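Ticket 46-3: Application portal rejects transcript upload
Opened: Sep 5, 2003
Category: Graduate admissions, online forms
Status: Reopened by applicant

I am applying to the engineering master's at Plirkstead and the form will not take my transcript. I pick the file, press Submit, and get sent back to page 2 with the course list blank. The help page says this happens when the file is too large. Mine is well under the limit printed on the form, so I doubt that is the cause.

Reply from admissions support:
Please clear your browser's stored files, restart, and try again. If you finished your first degree at Pitodach, choose "partner college" in the drop-down so that your grades are matched automatically.

Applicant:
Did all of that. Same result. I also tried a second computer in the Warnemico library, on a different connection, and it failed at the same point. I don't see how my browser's stored files could follow me to a machine I had never used before.
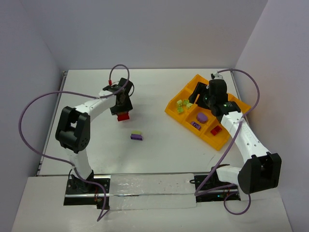 As for the partner college setting, it makes things worse. With it on, the form says I have 36 credits. My printed transcript says 46. I would like to know which number the selection panel will read, and I'd like that in writing before I pay the fee.

Reply from admissions support:
The credit total is only a preview and does not affect your application. We have passed the upload problem to Pelupessy, who run the form for us. They report no faults at present.

Applicant:
"No faults" is hard to square with 3 failed uploads in one evening. Did they test with a Pitodach file or with one of their own? I noticed that my transcript's file name has an apostrophe in it. I took it out and the upload went through - once. Then I went back to fix the credit total and the file was gone from the list.

Reply from admissions support:
Your file shows as received on our side. Closing this ticket.

Applicant:
Reopening. My status page still says "documents missing" and the deadline is in September. Please send a confirmation that names the file and gives the credit total as 46.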